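Localization drift on taped grids: is it the method or the table?

torque_goblin
Tuesday's result, for those who enjoy suffering. We ran the Vollard re-localization method (find a tape crossing with the wrist camera, correct the base frame, carry on) against plain calibrate-once. Over 17 trials Vollard won 8, plain won 7, and 2 were ties. I have been asked to turn this into a figure.

sovness_fan
So it's a coin with a grant. What corner detector?

torque_goblin
The stock one from the Altora toolkit. It fits two straight lines and intersects them, trusting as a puppy.

mild_singularity
I don't buy that the method is at fault. Kälin-style line fitting works fine if your lines are lines. How was the tape laid?

torque_goblin
By hand, by people who wanted lunch. 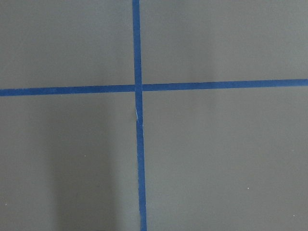
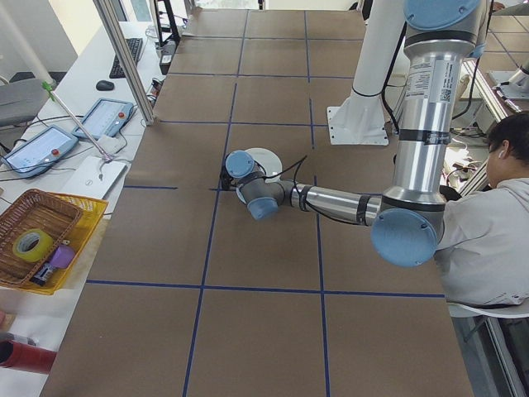
The fit is where I'd put the blame, and I'd do it before touching the controller. One fitted line per strip assumes each strip is one strip. In the wrist view the left and right halves of the crosswise tape don't line up at the crossing, so a single line through both splits the difference and moves your "corner" to a spot where there isn't one. Fit the halves separately, report both intersections, and throw out any crossing where they disagree.

mild_singularity
Or re-lay the tape with a straightedge, which costs one roll and no paper.

torque_goblin
Then the method only works on nice tables, and I have to write that sentence in the limitations.

sovness_fan
You have to write it anyway. 8 to 7.

torque_goblin
Rude. Rerunning with split fits tonight.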